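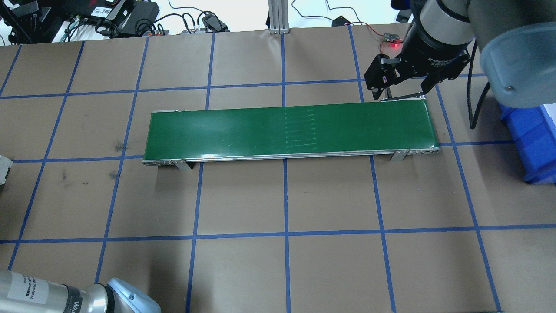
The Second Life of a Carpet

When the offices of a bank or an insurance company are renovated, the carpet is usually the first thing to go. It is pulled up at night, rolled or stacked, and thrown into a container behind the building. In Kirndale, a town with many offices and not so many places to put their waste, this went on for years and few people asked about it.

Océane Gill asked about it because she had to pay for it. She was then managing renovations for a small building firm, and the disposal bill for one floor of a call center was higher than what the painters had cost. She went down to look at the container on a Sunday, when the site was quiet. Most of the tiles in it, she remembers, had been lying under desks and looked almost new.

"I took 33 of them home in my car," she says. "I put them in my hallway. They are still there, and I don't especially like the color."

Today she runs Nolow, a company that collects used carpet tiles, cleans them, sorts them and sells them again. It employs 33 people too – a coincidence that she enjoys pointing out – and many of them came to the job after a long time without work. The customers are schools, churches, dance studios, landlords with old apartments, and one bowling alley that bought everything in orange.

The business sounds simple, but the sorting is hard. Carpet tiles come in hundreds of patterns, and two tiles of the same pattern can have a different shade if one of them was near a window. In the first year, Nolow sent out a big order that looked fine in the warehouse and terrible on the floor of the customer. Gill took it back and paid for the replacement herself. After that she called Selvaraj Weerakoon, who had spent most of his working life in a textile mill and had retired two months before.

Weerakoon did not want a full-time job, and he told her so. He came for one week to teach the sorters how a dyer looks at color: from the side, in daylight, and never for longer than a few seconds. He has now been with the company for four years. He still says he is retired.

"The eye gets tired and then it starts to lie to you," he explains. "So I tell them to look out at the parking lot for a moment. Then they look at the tile again."

Money was the other difficulty. The banks in town were polite and said no. The first real help came from Taheri, a family company that rents out office furniture and was already sending trucks to the same buildings. The trucks now bring back tiles on the return trip, and Nolow pays for the space by the pallet. Without this arrangement, Gill believes, fuel alone would have closed her company in the second winter.

In August, which is the busiest month because schools want their floors finished before classes begin, Nolow shipped 447 pallets. In the same month a year earlier it was 258. Gill is careful with these numbers. A good August does not pay for a slow February, and tiles that nobody orders take up shelves that cost rent.

What to do with the worst tiles is still an open question. Some are burned by chair wheels, others have glue on the back that no machine will remove. A company in Dretevier grinds them into filling for sports floors, but it accepts only certain types, and the drive is long. Gill has visited twice and would like to have such a grinder in Kirndale – she has even found a building for it. Weerakoon thinks she should first repair the roof of the one she has.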